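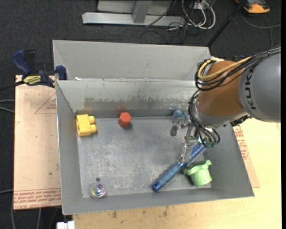
Mivetti building blocks, 34-piece tub

Reviewed June 2025

The lid promises "endless shapes" and a finish that "stays like new". I've heard that before, so I gave the tub to my niece and nephew and kept quiet for a fortnight.

Colours are bright, I'll grant that. The joins are another matter. Some pegs grip so hard that a five-year-old has to fetch an adult, others drop out when you lift the piece. Saoirse Cullinane at the toy library told me hers loosened up after 2 months, which I don't count as a selling point.

The leaflet shows a castle. I tried to build it and ran out of pieces before the second tower. Presumably you're meant to buy another tub.

At £30 it's dear. The plain Jallwood set costs less and the lid shuts properly. Wait for a sale, or look in the charity shops first.

Score: 5 out of 10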